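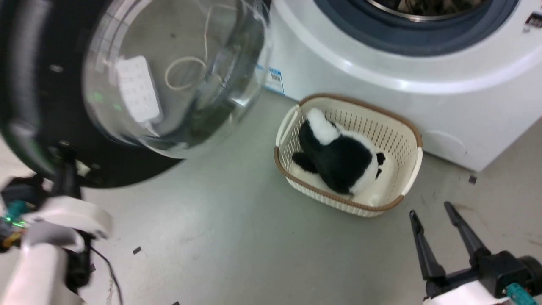 Textiles and Care, Unit 3: Water, Soap and Fiber
Course handout, Isdale evening program

Welcome back! Last time we sorted fibers into families, and I promised that this week we would finally get them wet. I love this unit. So much of what people call "ruining a sweater" is plain chemistry, and once you see it you start reading care labels for fun (I do, anyway).

Why water alone is not enough

Water molecules cling to each other. Put a drop on waxed cotton and it sits up in a bead, and that same pull keeps it from creeping into a greasy collar. Soap and detergent molecules have one end that likes water and one end that likes oil. They loosen the water's grip on itself, so the cloth wets through, and then they crowd around the oil and carry it off in tiny clusters called micelles. Try it at home with pepper floating in a bowl and one drop of dish soap. It is a great trick!

Soap or detergent?

Soap is made from fats and an alkali. It works well in soft water, but in hard water it joins up with calcium and leaves a gray scum on the fabric. Detergents were developed partly to get around this. If your white towels feel stiff, check your water hardness before you blame the towels. Bring your test strip result to class, even if it looks boring.

What movement does

Cloth has to be lifted, dropped and flexed so that fresh water keeps passing through the yarns. In a front loader the ribs inside the drum pick the load up and let it fall. Hand washers get the same effect by squeezing. Wool is the big exception: its scales catch on each other when it is rubbed in warm soapy water, and the fabric felts. Remember the Bustmont blanket sample, number 3857? Lovely thick stuff, and all of it is felted wool.

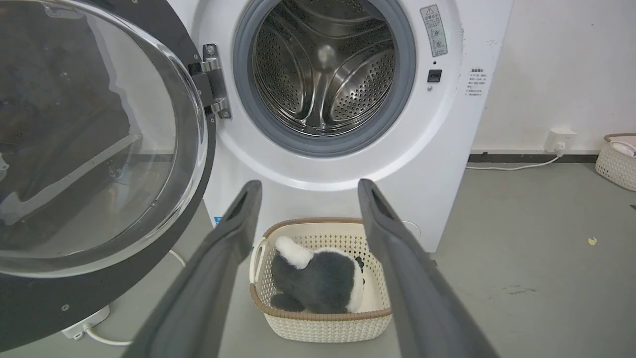 Fibers when wet

Cotton and linen get stronger when wet, so they can take rough handling.
Viscose rayon gets much weaker, so never wring it.
Wool gets weaker and stretches, so dry it flat.
Polyester hardly changes, but it hangs on to body oils.

For next class

Read chapter 6 of the Dobson reader, stopping at the section on bleaches. Cut 2 swatches from the same old cotton shirt, wash one with soap and one with detergent, and label both in pencil. We will compare them under the hand lenses, and then move on to dyes.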